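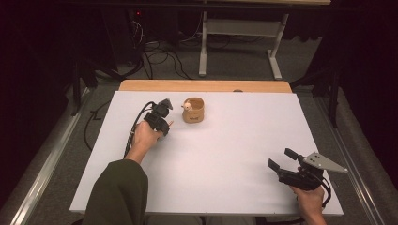 発表メモ「地域クラブの胸スポンサーはどう決まるか」

持ち時間は16分。質疑は別枠。スライドの番号は読み上げない。

1 自己紹介と前提
アリエー(Aryee)女子ハンドボールクラブで渉外を担当しています。今日の話は、昨季まで胸に入っていたトレムス(Tollemus)との契約が終わり、ロモヴォウ(Romovow)と新しく結ぶまでの経過です。金額は契約上お話しできません。先に断っておく。

2 契約が切れるまで
更新しないという連絡は9月に来た。シーズン開幕の直前で、ユニフォームはすでに発注済み。先方の担当者が替わり、広告費の配分が見直されたという説明だった。クラブ側は年に一度しか報告書を出していなかった。ここは少しゆっくり話す。

3 候補探し
手紙とメールを出した会社は17社。返事があった会社のうち、面談まで進んだのは地元に事業所のあるところばかりだった。全国規模の会社には露出の数字を求められ、出せる数字がなかった。
(コロラ社の件は聞かれたら答える。こちらからは触れない) 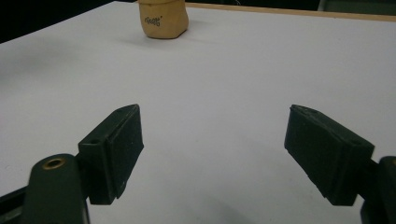 4 数字をそろえる
ホーム開幕戦の入場者は452人、最終戦は609人。この二つの数字を最初に見せる。次に、どこから来た人かを聞いたアンケートの結果。回答用紙は入口で渡し、ハーフタイムに回収した。配信の視聴回数も資料に入れたが、面談ではほとんど質問が出なかった。

5 ロモヴォウとの交渉
窓口はバーニス・ボアテング(Bernice Boateng)さん。最初の面談で聞かれたのは、ロゴの位置よりも小学生向け教室の日程だった。そこで胸の掲出と教室の冠名を一つの契約にまとめた。練習着と横断幕は別料金の案も出したが、見送りになった。
調印は2026年1月31日。会場の都合で午前中に済ませ、午後の試合前に観客に発表した。

6 契約書で直したところ
・降格した場合の減額幅を先に書く
・中止試合の扱い。延期と中止を分ける
・選手個人の写真を使うときの承諾の手順
・更新の意思を伝える期限。前の契約には書いていなかった
三つ目は選手会から出た意見。時間が足りなければ四つ目だけ話す。

7 いまの課題
報告は四半期ごとに変えた。書くのは私一人なので、試合が続く時期は遅れる。書式を簡単にする相談を先方と始めたところです。

質疑用の控え
契約年数は公表済みなので答えてよい。違約金は答えない。報告書のひな型がほしいという人には、終了後に名刺をもらって後日送る。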